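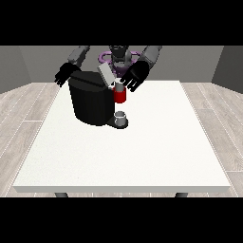 Wer kommt bei kommunalen Klimaanhörungen zu Wort? In den untersuchten Verfahren sprachen überwiegend Verwaltungen und Fachverbände, während Anwohnergruppen meist erst in der schriftlichen Phase auftauchten.

4.2 Redeanteile und Themen

Grundlage dieses Abschnitts sind die Protokolle aus Bratedcombe und Drillwood. Ausgewertet wurden 198 Wortbeiträge aus sieben Sitzungen. Beiträge der Sitzungsleitung blieben unberücksichtigt, ebenso reine Verfahrensfragen. Die Kodierung folgt dem in Abschnitt 3 beschriebenen Schema; Mehrfachzuordnungen waren zulässig.

In Bratedcombe stand die Finanzierung des Hochwasserschutzes im Vordergrund. Fragen der Verteilungsgerechtigkeit kamen vor allem dann auf, wenn Mietervereine geladen waren. In Drillwood war die Tagesordnung enger gefasst — dort ging es fast nur um den Ausbau des Wärmenetzes und die Anschlusspflicht für Altbauten. Schriftlich gingen in beiden Orten zusammen über 200 Stellungnahmen ein, der größere Teil davon nach der Sitzung im September.
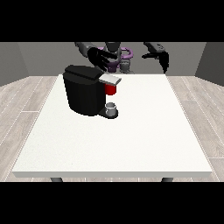 Abb. 3: Schwarze Kaffeemaschine auf weißem Tisch, dahinter ein dunkler Roboter mit zwei Armen (Simulation).

Die schriftlichen Stellungnahmen unterscheiden sich im Ton deutlich von den mündlichen Beiträgen. Sie nennen häufiger einzelne Straßen und konkrete Belastungen, etwa Hitze in Dachwohnungen oder vollgelaufene Keller. In die Beschlussvorlagen gingen solche Angaben selten ein. Für Tadon lagen nur Ergebnisprotokolle vor, der Ort wird deshalb in Abschnitt 4.3 getrennt behandelt.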